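Search this site Type and press Enter

The Rag Drawer: Keeping Old Cloth From Taking Over the House

Every house has a drawer that won't close, and in mine it was the rags. They had gone in as shirts and pillowcases with good careers behind them, and by December they had formed a single mass with the density of fruitcake. I pulled on one corner and got the drawer front.

So I spent a Tuesday sorting it out. Below is what I do now, most of it learned by doing the other thing first.

Decide what deserves to be a rag

Cotton, linen and old terry towels soak things up. Polyester pushes the spill to the other end of the counter and wishes you luck. If you can't tell what you've got, drip water on it from a spoon. Cloth that drinks it stays. Cloth that lets it sit there in a bead goes in the pile for wrapping Christmas ornaments.

Cut off buttons, zippers and hooks before the first use. I once polished a table my mother-in-law gave us with a shirt that still had its cuff button, and we now keep a large bowl on that table at all times.

Cut them once, cut them the same

A rag the size of a dinner napkin folds in quarters and gives you eight clean faces. Bigger ones drag through the bucket and water your shoes. Pinking shears slow the fraying on woven cotton. T-shirt fabric doesn't fray much, so ordinary scissors will do. Cut up the sides first, then across under the arms, and give the neckband to somebody who ties up tomatoes.

Color is your filing system

My friend Colette Texier runs her kitchen on three colors and has never, to my knowledge, wiped a glass with something that had been near a toilet. I copied her. White is for glass and dishes, blue is for floors and bathrooms, red is for the workshop and anything involving grease. Red was chosen on the theory that even my husband would notice.

Fold flat or bunch?

Flat folding looks lovely for an afternoon. Stand the folded rags on edge like index cards and you can at least take one without disturbing its neighbors. For thin, slippery cloth I gave up and went with the bunch: gather it at the waist, pull it in tight, and stuff it in the bin. It keeps its shape and you can grab it with one hand while the other is holding up a leaking pipe.

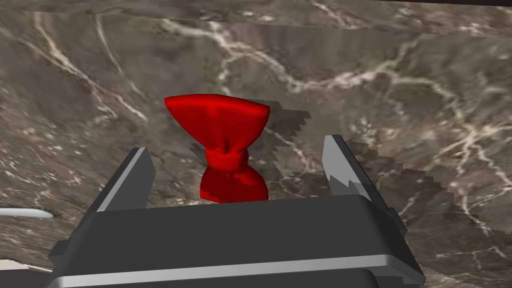
Red cloth, cinched at the middle.

Use a scrap of string or a strip of the same fabric for the tie. Rubber bands get brittle in a warm garage and then glue themselves to whatever they were holding. Twist ties work but scratch, so keep them away from anything meant for windows.

Washing

Wash rags apart from clothes, hot, with half the detergent you think you need. Skip the fabric softener completely. It leaves a coating, and you'll have made polyester out of perfectly good cotton. A cup of white vinegar in the rinse helps with towels that smell like a pond. Don't combine it with bleach in the same load, ever.

The serious bit

Rags with linseed oil, stain or oil-based varnish on them can heat up and catch fire all by themselves. Never ball them up, bunch them or toss them in the hamper. Spread them in a single layer outdoors, away from buildings and anything that burns, until they're stiff and dry, or put them in a metal can filled with water and shut the lid tight. Then ask your local waste office how they want them. Gasoline rags don't go in the washer or the dryer either.

When to let go

A rag is finished when you can read the newspaper through it. I keep one bin per color, and when a bin is full, a new rag means an old one leaves. My husband has filed an appeal on behalf of a certain gray sweatshirt. It's under review, and in the meantime it's holding the drawer front on.

Share this tip 2 Comments

Contact us | Copyright Wekbridge Home Notes | Back to top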